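Ticket: mugs leaving brown rings and a sticky film on the worktop and tray
Opened by: Raghda Qudah
Assigned to: Jad Azar
Site: Tredau, second floor kitchen
Opened: 6 May 2019
Priority: low, raised to normal after the second entry
Status: closed

## Problem as reported

There are brown rings on the granite worktop by the curtain, and the cream tray that the mugs stand on has gone sticky. I wiped both with the pink spray from under the sink and they looked fine until the afternoon, when the stickiness was back. If you put a mug down on the tray and pick it up again you can feel it pull. Two people have complained and one of them has started keeping her mug on the windowsill, where it will get knocked off.

The rings don't come off with a cloth and warm water. I haven't tried anything stronger because I don't know what the stone will take.

Raghda

## Entry 1, Jad

Went up and had a look. Two separate things, I think.

1. The rings on the granite. These are tea. They are darkest near the kettle and they are the size of the mug bases.
2. The film on the tray. It is clear, not brown, and it covers the whole of the flat part, including the corners where no mug ever stands. So it isn't tea.

Washed the tray in the sink with washing-up liquid and hot water, rinsed it, dried it with a clean tea towel and put it back. Felt clean to the finger. Left the rings for now. Asked Raghda to leave the pink spray alone until I know what is in it.

## Entry 2, Raghda

Tray was clean this morning. By the time I had my second tea it was sticky again. I didn't use the spray. I asked on the floor and Iker said he had wiped everything down before the visitors came, with the spray, because it was next to the sink. I have moved it to the top cupboard.

Please raise the priority, we have people in most of this week.

## Entry 3, Jad

Raised.

Read the back of the spray bottle. It is a Zostitz furniture polish. It is meant for sealed wood and should be buffed with a dry cloth. It must have come over from the meeting room cupboard when that was cleared out, and it has been standing with the kitchen things since. On the tray it sits on top and never goes hard. On the granite it has gone over the tea marks and closed them in, which would be why warm water does nothing to them.

Tests done on the tray, one corner each:

- Washing-up liquid and hot water: takes most of it off, slight drag left.
- Bicarbonate of soda paste, left 10 minutes, rinsed: no drag left.
- White vinegar and water: takes it off, but I don't want vinegar anywhere near the worktop, so not using it.

Did the whole tray with the bicarbonate. Rubbed it with a soft cloth in the direction of the long side and rinsed it twice. Dried it and stood it on edge against the wall for an hour before putting it back.

Next step is the mugs. Any polish that was on the tray will be on the bottoms of the mugs as well, and they will put it straight back.

## Entry 4, Jad

Checked the mug bases. The plain white ones go through the dishwasher every night and are fine. The white one with the black handle and the face drawn on it is washed by hand and it had a tacky base, with a ring of fluff stuck to it. Washed the base with the same paste and an old toothbrush. Kept the brush off the drawing, as I don't know if it is fired on or done with a pen.

For the check I put that mug on the tray on its own, left it, then lifted it straight up. If there is any film left the tray comes up with it a little on that side before it lets go.

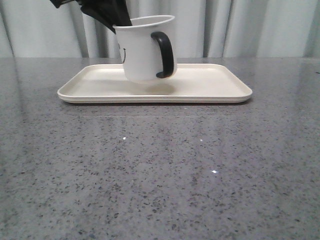
Repeated with hot water in the mug, because heat softens polish and the cold test might pass when the warm one doesn't. Poured 240 ml from the kettle, left it 10 minutes, emptied it and lifted again. No pull and no mark on the tray. Wiped a white paper towel over the spot and it came away clean.

I am happy that the tray and mugs are done. Rings on the granite still open.

## Entry 5, Branislav Brabec (building services)

Jad asked me about the stone. My notes say it is a speckled grey granite, sealed when it was fitted by Rizk and not sealed since. Please do not use any of these on it:

- vinegar, lemon, or limescale remover
- scouring powder or the green side of the sponge
- bleach, neat or otherwise

To get the polish off, use warm water with a small amount of plain washing-up liquid and a soft cloth, and expect to do it several times. Change the water each time or you are only moving it about. When water wets the surface evenly and doesn't crawl into beads with a greasy edge, the polish is off.

For the tea underneath, make a thick paste of bicarbonate and water. Put it over the ring, cover it with cling film, tape the edges down and leave it overnight. Lift it off with something plastic. Don't scrape with a knife. Rinse and let it dry fully before you judge it, wet granite always looks darker.

Try it first on one ring at the back where it shows least.

## Entry 6, Jad

Washed the worktop four times, fresh water each time. The first two bowls had a skin on them afterwards. After the fourth the water spread evenly apart from a strip near the wall behind the kettle, so did that strip once more.

Put paste on one ring at the back and covered it. Left a note on the cling film so it wouldn't be cleaned off in the evening.

## Entry 7, Jad

Took the paste off. The ring is gone apart from a faint arc on one side, and I think the paste was too thin there. Mixed it thicker and did the remaining rings. Covered them all. The kettle is on the side table until tomorrow, and so is the tray with the mugs.

Fadi Saab asked if we could just put a mat down over the lot. We could, but the polish would still be under it.

## Entry 8, Raghda

Someone peeled the cling film off the ring nearest the sink and put a plate on it. I have put the film back as best I could. It had been off since lunch so the paste was dry and cracked.

Also the hem of the curtain has a bit of the paste on it. It brushes off.

## Entry 9, Jad

All paste off, worktop rinsed and left to dry with the window open.

- Rings at the back: gone.
- Rings by the kettle: gone, including the arc.
- Ring nearest the sink: still there, lighter than it was. Second go tonight with fresh paste.

Curtain hem brushed off dry. Hooked the curtain a little higher at that end so it clears the stone.

## Entry 10, Jad

Last ring gone after the second go. Dripped some water on the stone in three places to see how the seal is. At the back it stands up in drops. By the sink it soaks in and leaves a dark patch after a few minutes, so the seal has worn there and tea will keep marking it. Passed to Branislav.

Kettle, tray and mugs are back in place. The tray now stands a little further from the front so that people put mugs on it and don't catch the corner with a sleeve.

## Entry 11, Branislav

Resealing booked with the next round of kitchen work, no. 27 on my list, still in May. It needs the worktop clear and dry for a full night and nothing hot on it for 8 hours after that. I will send a notice to the floor beforehand. Until then please wipe spills by the sink when they happen.

## Entry 12, Raghda

No stickiness for three days and nothing new on the stone. The mug from the windowsill is back with the others. Fine to close.

## Closing notes, Jad

Cause: Zostitz furniture polish used as a kitchen spray. It built up on the tray, was carried round on the base of one hand-washed mug, and sealed tea stains on to the granite.

Done:

- Polish returned to the meeting room cupboard and labelled WOOD ONLY on the front and on the cap.
- Refillable bottle of water with a little washing-up liquid left by the sink, labelled WORKTOP AND TRAY.
- Tray to be washed with the mugs at the end of each day. Ava has added it to the kitchen sheet inside the cupboard door.
- Hand-washed mugs: wash the base too.

Not done: resealing by the sink, see entry 11. Tracked on Branislav's list and not on this ticket.

If the tray goes sticky again, check the cupboard under the sink for the polish first, then reopen this ticket.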